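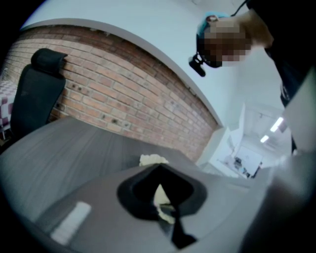

Does the brake master cylinder from a long-wheelbase Kaseo fit the short-wheelbase truck? The bore is the same on both, so it will bolt up and work, but the pushrod is longer and has to be swapped for your old one before you set the pedal play.

That was the short version of what I sent Malcolm Staniforth off-list, and he asked me to put the rest here so it ends up in the archive.

Search the archive Go

Eoin Rafferty wrote:

> I have the 300 apart in the shed and the master cylinder is pitted
> past honing. Darnodbridge have a new one listed but only for the
> long chassis. Before I pay for it, has anyone put one on a short
> truck? Mine is a late cab with the single circuit brakes. Also
> the pedal has always had a lot of travel, even after bleeding, and
> I would like to fix that while I am in there.
>
> Eoin

Eoin, I did this swap on my own 300 in December and it has covered 600 miles on it. The flange holes line up and so does the outlet union. Keep your old pushrod and clevis. If you leave the long rod in, the piston can't come all the way back, the return port stays covered and the brakes will drag once they warm up.

Check the number cast on the side before you clean it off. The Fiadzo castings have the filler on top and clear the floor plate. The Tason ones have it angled, and on a right-hand drive cab you can't get the cap off without lifting the floor.
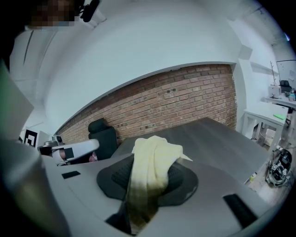

Derek Holroyd says he has run the Tason casting for years with a remote reservoir up on the bulkhead and a length of hose down to the cylinder, and that he would do it that way again even with the other casting, as he can check the fluid by opening the hood. His only warning is to use hose made for brake fluid. The fuel line he tried first went soft inside one summer.

I haven't tried the remote reservoir, but I can see the sense in it. If you go that way, put the bracket well clear of the exhaust side.

On the pedal travel, I would look at the shoes before blaming the cylinder. The rear adjusters on these trucks seize, and people back them off to get the drums over the lip and then can't wind them in again. Mine were both stuck. I soaked them overnight and worked them back and forth with the proper square key.

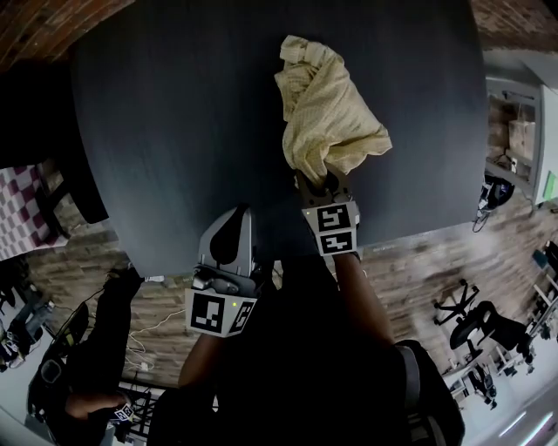 Once the adjusters move, wind each one in until the drum locks, then back it off two clicks. Spin the wheel and pump the pedal to center the shoes, then check it again. Do all the wheels before you bleed anything. After that, bleed from the wheel farthest from the cylinder and work in. It took me 2 pints to get clean fluid at the last nipple, and the pedal came up higher than it has ever been.

Look at the clevis pin as well. Mine was worn to a waist and a fair part of the lost travel was in that pin. Kelly Kettle had some spares turned up and may still have a few.

I still have the long pushrod from my cylinder if anyone on a long chassis needs one. It's yours for the postage.

Ashwin Achari

3 replies
0 shares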